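Why Rubber Grips and Ice Does Not

Friction is a force that acts where two surfaces touch. It works against sliding. When you push a book across a table, friction pushes back on the book. When you stop pushing, friction is what brings the book to rest.

Friction acts in the direction opposite to the motion. If the book slides left, the friction on the book points right.

What causes it

Most surfaces look smooth from far away. Under a strong microscope they look more like mountain ranges. Two surfaces pressed together touch only at their highest points. At those points the materials push against each other, and in some places they stick for a moment. To make one surface slide over the other, you have to break those tiny contacts again and again. That takes force.

Rubber behaves a little differently from wood or metal. It is soft, so it bends into the small dips of whatever it is pressed against. More of the rubber ends up touching the other surface. This is why a rubber eraser is harder to slide across a desk than a metal ruler.

Two kinds of friction

Static friction acts on things that are not sliding. A box on a ramp stays put because static friction holds it there.

Sliding friction acts on things that are already moving across each other. It is usually weaker than static friction. You may have felt this when moving a heavy chair. The first shove is the hardest. Once the chair is going, less force keeps it going.
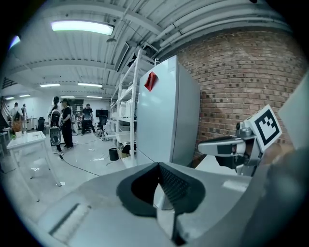

The size of the friction depends mainly on two things: what the surfaces are made of, and how hard they are pressed together. A full box is harder to slide than an empty one because its weight presses it to the floor.

Scientists compare pairs of surfaces using a number called the coefficient of friction. It has no units. A low number means the pair slides easily. Steel on ice has a very low number. Rubber on dry concrete has a high one.

What grooves are for

Many people think the grooves in a tire or a shoe sole are there to make more friction on any surface. On a dry, smooth road, this is mostly wrong. Race cars often use tires with no grooves at all when the track is dry.

Grooves matter when there is water. Water can get between the rubber and the road and keep them apart. The grooves give the water somewhere to go, so the rubber can reach the road again. On mud or loose dirt, deep grooves also dig in.

Test it yourself

You need a flat board, a ruler, a coin, an eraser, and a wooden block.

1. Lay the board flat and place the coin at one end.
2. Slowly lift that end of the board.
3. Stop when the coin starts to slide. Measure how high the end is above the table and write it down.
4. Do the same with the eraser and the block.
5. Repeat each test 2 times and compare the results.

The higher you can lift the board before an object slides, the greater the static friction between that object and the board.

Hongjun Lu, age 9, from Ratcombe, tried this at home. His coin slid early. His eraser stayed in place until the end of the board was 33 centimeters high. Your numbers will depend on your board, so do not expect them to match his.

Words to know

Force: a push or a pull.
Friction: a force that works against sliding between two surfaces in contact.
Coefficient of friction: a number that compares how easily two surfaces slide on each other.
Lubricant: a material, such as oil, put between surfaces to lower the friction.

Written by Doaa Ragab. Last updated 05/07/2025.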